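Home | Product | News | Docs | Contact

Zernier releases Vumik 2, planning and perception software for paper that won't sit still

December 2023

Hi, I'm Ülle Uibo, and I run the software side at Zernier. I get to write our announcements because I complain the most when somebody else does it. So: Vumik 2 is out today, existing customers can download it now, and I'm going to tell you what's in it the way I'd tell you over coffee.

Vumik is the layer that sits between a robot's cameras and its arms. It looks at a tabletop, decides what the separate items are, plans an order of work and sends the moves down to whatever controller you already own. Version 1 was good at boxes, jars and parts in trays. It was pretty bad at paper, and we heard about that from just about everyone who tried it in a print shop or a mail room!

Paper is a funny thing to plan for. A stack of flyers looks like one solid block until you push on it, and then it's a few hundred thin things that each have their own idea about where to go. People deal with this with the flat of the hand and never give it a thought. We spent most of this release on that one habit - press down, nudge the edges, let go, look again. 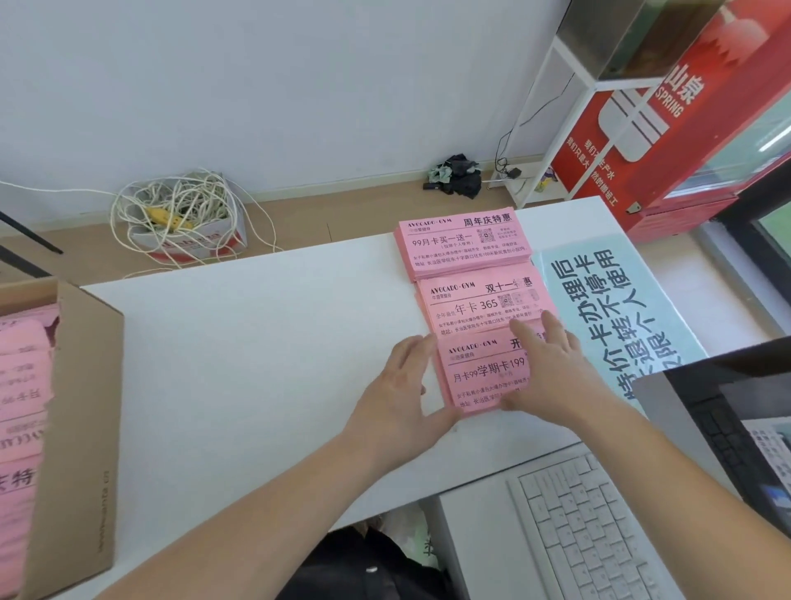 The old planner treated a stack as finished the moment it was set down. Vumik 2 keeps an estimate of how uneven the edges are and holds the job open until that number drops under a limit you choose. If you're stuffing envelopes you'll want it strict. If the stacks are going straight into a carton, loosen it up and save yourself the time. There's a slider for it in the job panel, and yes, you can script it too.

The planner also has a proper two-arm mode now. One arm can hold while the other straightens, and the two share a contact plan, so they don't end up arguing over the same sheet. My favorite part is small: when one stack overlaps another, Vumik works out which is on top and won't drag the lower one out from under it. In our November test build it did exactly that, over and over, and I was the one picking paper up off the floor.

Then there's reading. Plenty of small businesses print every offer on the same layout and the same color of paper, and only the heading and the price change. Take a gym with an anniversary deal and a back-to-school deal, both on pink, with the gym's name in the same corner each time. Sorting by color gets you nowhere with a pile like that. Vumik 2 reads the top sheet, Chinese and English on the same page included, and groups stacks by what they say. When a hand or a gripper is covering part of the price, it marks that field as unread and waits for a better look. Version 1 used to guess, and I'm very happy to see that go.
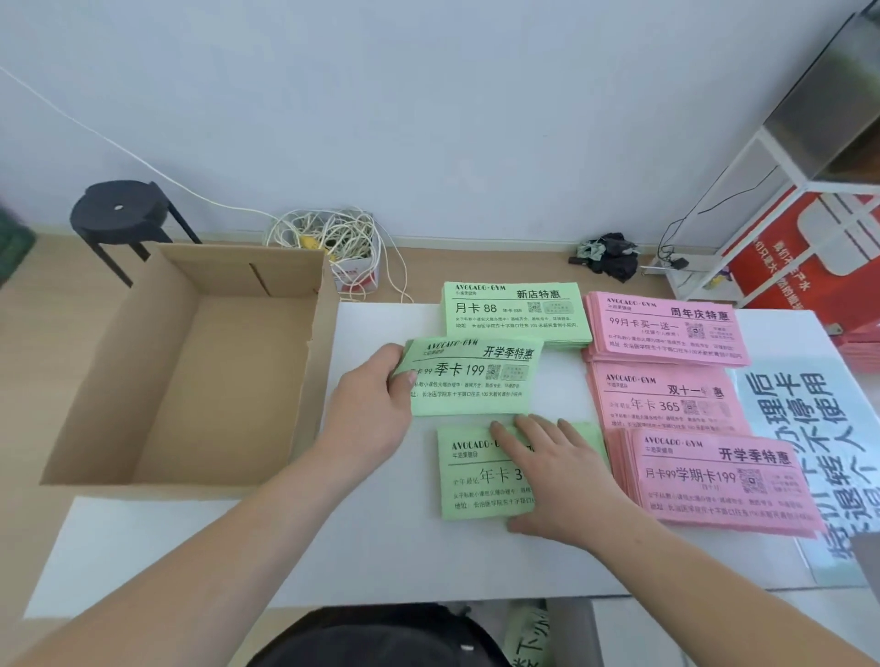
What else is new

- A job recorder that saves camera views, contact estimates and planned moves on one timeline, so you can scrub back to the moment things went sideways.
- Table maps that survive a bump. If the desk gets shifted, Vumik finds the edges again and keeps the job.
- 37 ready-made skills for flat goods, including fanning, squaring, splitting a stack and turning one over.
- A simulator for thin sheets. It's slow on older laptops (sorry) but it runs overnight just fine.
- Plain-language error messages. I rewrote 485 of them myself, and if one still makes no sense, that one's on me.

Who has been using it

Grimstead, the mail and packing house, ran the beta on five tables and sent us long, picky notes, and I loved every one of them. Their crew asked for a pause that holds the current grip in place instead of dropping everything, so that's in there. Saragih, who build the arms we test on most, helped us tidy up the force settings, and their driver now ships in the standard install.

What it doesn't do yet

Glossy sheets under strong light still confuse the edge finder. Folded leaflets work if the fold faces the camera and are hit or miss otherwise. Cardboard flaps are on my list for the next release - open cartons are harder to reach into than you'd think, and I don't want to promise a date I'll have to take back.

Getting it

If you're on a current Vumik license, the update is free and your old jobs will open in it. Make a copy of your skill folder first, please. New customers can ask for a trial through the contact page, and it covers everything except the simulator. Press folks who'd like to talk can write to the same address and ask for me. I'm slow on weekends but I do answer.

Last updated: December 2023

Contact | © Zernier | Back to top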